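Three arms, one tower, no blood

January 24, 2019

If you've been following along since November you know the plan: get old office desktops taken apart and put back together on our bench at the Gravmont workshop, with the arms doing the touching and me doing as little as possible. I'm thrilled to report that the teardown cell finally feels like a real machine. It has a name now too – Mosudness, which started as a typo in a config file and stuck. It's painted on the toolbox, so there's no going back.

First, the bench. I went with slotted aluminum extrusion for the top and I would do it again tomorrow. Anything can be clamped anywhere, and when I decide the fixture wants to be an inch to the left (I decide this constantly) it takes one hex key and a minute. The old plywood top had so many holes in it by the end that small screws fell straight through to the floor.

The fixture took the longest. It's printed in gray, a flat base with blocks and slots standing up from it, and it's the parking lot for whatever comes out of the case. Version 6 is the one on the bench. The earlier ones were all too polite! I made the slots a perfect fit for a memory module, and a perfect fit is a terrible thing to ask of an arm that's a hair off. Now the openings have a generous chamfer and the module gets guided down the last little bit. I reprinted the whole base overnight just to change those chamfers and I regret nothing.

The software side is a pile of scripts I call Runbridge. It takes a list of steps, hands each one to whichever arm is free, and stops everything if a joint pushes harder than I told it to. The log from last weekend's long session has 2727 lines in it, and I read every single one with a pot of coffee. Most of them say "waiting." I'm going to fix that.

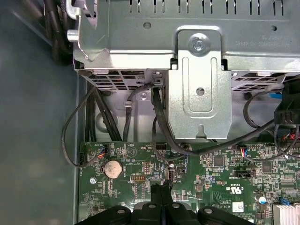
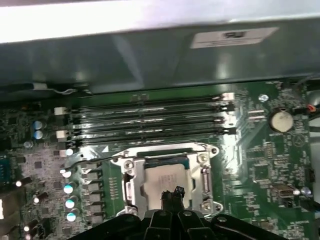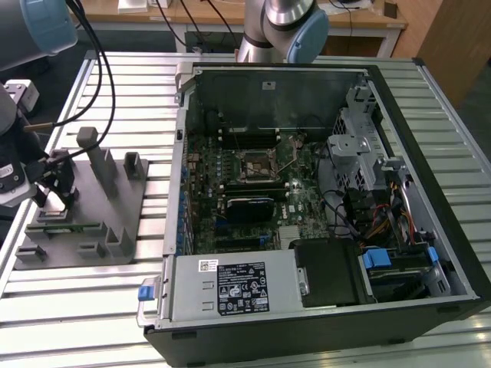 Inside the tower, and the bench with the fixture to the left of it.

Cables are the big problem, and I want to go on about them for a bit. A memory slot stays where it is. Once you've found the board, you know where the slots are, and you can reuse that position all day long. A cable lives wherever it landed the last time somebody shoved it back in. So Runbridge now has a "look first" step before any move that goes down toward the board: hover, grab a view from the wrist, compare it with the path, and only then drop. It's slow. It also means I've stopped flinching when the fingers go in, and that's worth plenty to me.

Lighting was the other fight. Bare metal is awful for cameras – one lamp in the wrong spot and half the case turns white. I've tried baking paper over the lamps, a bedsheet on a frame, and turning everything off except the ceiling lights. The bedsheet is winning so far, but there are still bright patches I'm not happy with, especially near the edges of the case. If you have a trick for this that doesn't involve spraying things matte, please write to me. I mean it, I'll try anything.

A few numbers for the people who always ask. I've logged 211 practice moves over an open case since the rebuild, counting the dull ones where an arm just goes down and comes back up. The parts spend since November is more than $1126, and please don't add up the filament, I haven't and I don't plan to. The arms themselves were the expensive bit and came earlier, so they're in an older post.

Next up is the screw problem. I've been reading up on magnetic bits and I have a little Phromma driver on the way that's light enough to hang off a wrist without upsetting the load settings. I'd like to start with something easy, a screw standing out in the open with plenty of room around it, and work up to the ones buried behind brackets. Then a tray to drop them in. Then, maybe, the reverse, putting one back in, and I fully expect that to eat my whole spring.

The fixture files go up once I've cleaned out the six abandoned layers named "final." Print it with more walls than you think it needs.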